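Cahier d'atelier – pliage et rangement du linge
6 septembre 2018
Rédaction : Erzsébet Simon
Lieu : appartement témoin Lostudari, chambre

Objet : vérification de la procédure de pliage des hauts à manches courtes, version de mai.

La procédure prévoit un pliage à plat sur le lit fait, sans table d'appoint. Le vêtement est étalé face contre la couette, les manches sont rabattues vers le centre, puis le corps est plié en trois dans la hauteur. La largeur visée pour une pièce finie est de 21 cm, ce qui correspond aux casiers Bondeck. La pile se constitue au bord du lit, à portée de main de l'opérateur.

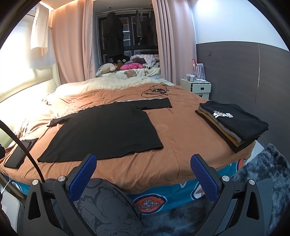

Le noir sur la couette orange ne pose pas de difficulté de repérage. Il conviendra en revanche de refaire l'essai sur un textile de lit sombre. Le matelassage est souple et les plis marqués à la main y tiennent moins bien que sur un plan dur – à signaler dans la prochaine version.

Les pièces à motif imprimé se rangent motif visible sur le dessus. La consigne n'est pas précisée pour les garnitures à paillettes ; proposition : pliage vers l'intérieur, sans repassage préalable.

Hauteur de pile : maximum fixé à neuf pièces. Au-delà, transfert immédiat dans le casier.

Les câbles et petits objets doivent être retirés de la couette avant l'étalement. Point à ajouter à la liste de préparation, rubrique 2.

Reste à faire : essai sur manches longues, commande de casiers auprès de Liao (profondeur 62 cm à confirmer).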